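Lists > Draron Users > Teaching by Demonstration > Thread

Two arms, one cup – how we guide the handover

Posted in March by the Haugen bench
5 replies | 2 shares

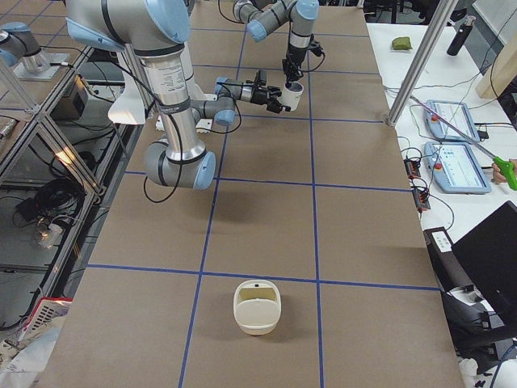 Should a beginner start by pushing the arm by hand or by driving it remotely? Start by hand, with one arm and one object, and move to remote control once you need both arms going together.

Hello everyone, and thank you for the kind notes about my last ramble! I promised I'd get back to the person who wrote this:

> We've been trying to teach a cup handover on our two arms and the
> grippers keep crowding each other. Do you record both arms in one
> go, or one after the other? And do you bother marking the table?

We record both in one go. I did try them one after the other when we first set up Trandimell, and the timing never felt right on playback – one arm always seemed to be waiting politely for its partner. Now we bring the cup in with one gripper, open end up, and let the other come alongside nice and slowly until the two nearly meet.

And yes, do mark the table! Ours is brown kraft paper with blue tape laid out in cells, three columns across, and the white basket gets a cell to itself. It makes putting things back between takes so much easier, and when a take goes wrong you can write down which cell it was. Keep the teach pendants side by side or one below the other, wherever your hand finds the red buttons without looking.

We kept 27 takes of the handover in the end and threw out plenty more. I'm happy to send the Rodance settings to anyone who'd like them, just write back to the list.

Warmly,
the Haugen bench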